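Convocatoria: personas participantes para la revisión de una guía de buenas prácticas con pinzas de mano

8 de diciembre de 2025
Por Lesia Kushnir

Imprimir | Enviar por correo electrónico

Lakar busca 16 personas para probar y comentar el borrador de su guía de buenas prácticas sobre el manejo de pinzas de mano en tareas domésticas: doblar ropa, ordenar una mesa, cargar y vaciar una lavadora. La guía se dirige a talleres y laboratorios donde trabajan personas y robots en la misma sala. La primera versión se redactó en noviembre y todavía no se ha contrastado con gente ajena al equipo.

El trabajo consiste en realizar tareas cortas con una pinza en cada mano, siguiendo las reglas del borrador, y anotar dónde una regla no se entiende, estorba o falta. No hace falta experiencia en robótica. Sí se pide ser mayor de edad, leer español con soltura y poder permanecer de pie durante la sesión, con pausas.

El borrador tiene 40 páginas y se envía por adelantado. Los apartados que más nos interesa revisar son la comprobación previa de las pinzas, los avisos y etiquetas de seguridad, la distancia a los robots que comparten la sala y el orden de la mesa de trabajo entre una tarea y la siguiente. 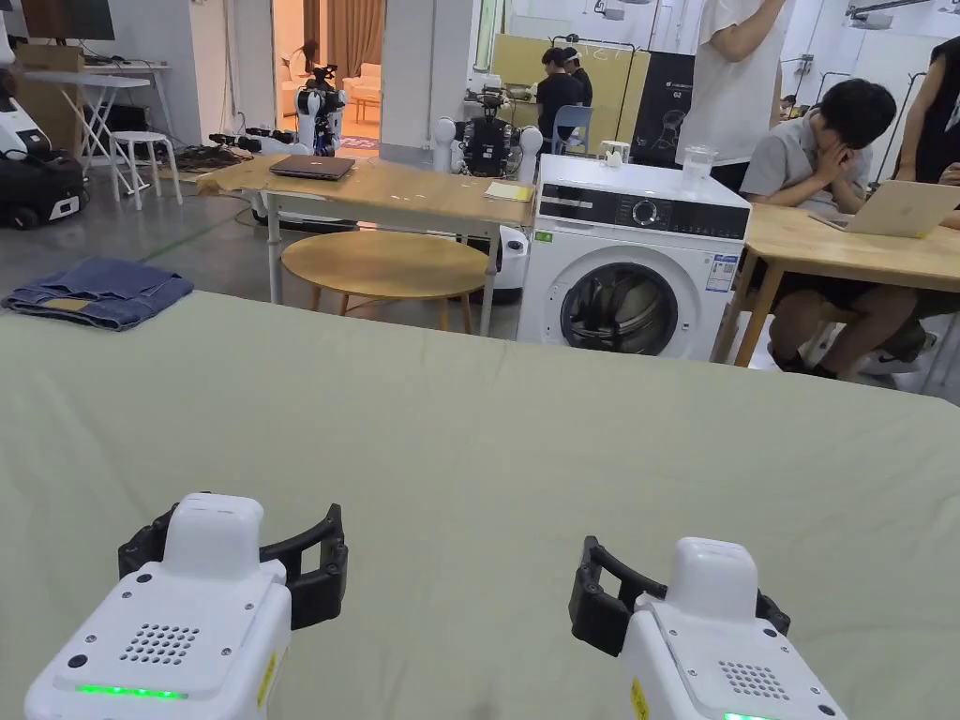

Oltano, que leyó el borrador antes de esta convocatoria, objetó que las reglas sobre la mesa estaban bien detalladas y las del paso de personas alrededor, en cambio, se quedaban en dos líneas. Pidió además que se dijera con claridad quién puede detener una tarea, y propuso que fuera cualquiera de los presentes, sin tener que justificarlo en el momento. Las dos observaciones se han incorporado como preguntas abiertas y se tratarán en todas las sesiones.

Cada participante asistirá a 2 sesiones en el local de Lakar. La compensación es de 87 euros por sesión, que se abonan también si la persona decide retirarse una vez empezada. Los gastos de transporte urbano se pagan aparte, con justificante.

Las sesiones se graban. Antes de empezar se entrega una hoja informativa y se firma el consentimiento - quien no quiera que se le reconozca puede pedirlo por escrito en ese momento. Los comentarios se publicarán sin nombre en el anexo de la guía.

Para apuntarse, basta con escribir a Lesia Kushnir, a la atención de Lakar, con el asunto "Guía de pinzas" e indicar disponibilidad de mañana o de tarde, mano dominante y cualquier limitación de movilidad en manos o muñecas. No se pide currículum. Se contestará a todas las solicitudes, también a las que queden en lista de espera.

Última actualización: se ha añadido el pago del transporte urbano.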